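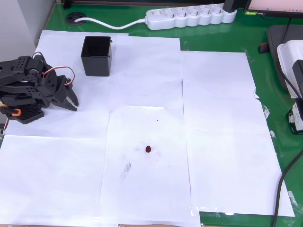
Guides > Workroom Set-Up > Section 2: Covering the Table for Small-Parts Sorting

2.1 Covering the work surface

1. Clear the table and wipe it with a dry cloth.
2. Lay plain white paper over the whole sorting area. Allow the sheets to overlap. Small, dark pieces are easier to find against white paper.
3. Smooth each sheet from the center outward. Slight wrinkles are acceptable.
4. Fasten the outer edge of the paper to the table with strips of clear tape.

Note: Overlapping sheets leave low seams. Sort in the middle of a sheet where possible.

2.2 Placing the bin

1. Use a square, open-topped bin. A black bin is suitable.
2. Stand the bin upright on the paper, toward the back of the table.
3. Confirm that the bin is empty before each new batch.

Note: Small dark parts are hard to see inside a black bin. Tip the contents onto white paper to check them.

2.3 Sorting

1. Place one piece at a time on the open paper in front of the bin.
2. Inspect the piece and transfer it to the bin.
3. Record the batch on Form 539. A batch must not exceed 1000 pieces.

CAUTION: Bead-sized pieces are a choking hazard. Keep them away from young children.

CAUTION: Do not place drinks on the covered surface.

Replacement paper may be ordered from Lasach under item number 3788.

Reader comments (2)

juketti_beads: We switched to matte paper in June. Much less glare from the ceiling light.

workroom4: Does the tape leave marks on a varnished table?

Related sections
Storing Sorted Parts
Labeling Bins
Zimer Tray Inserts: Cleaning and Care
Bragança Workroom: Supply List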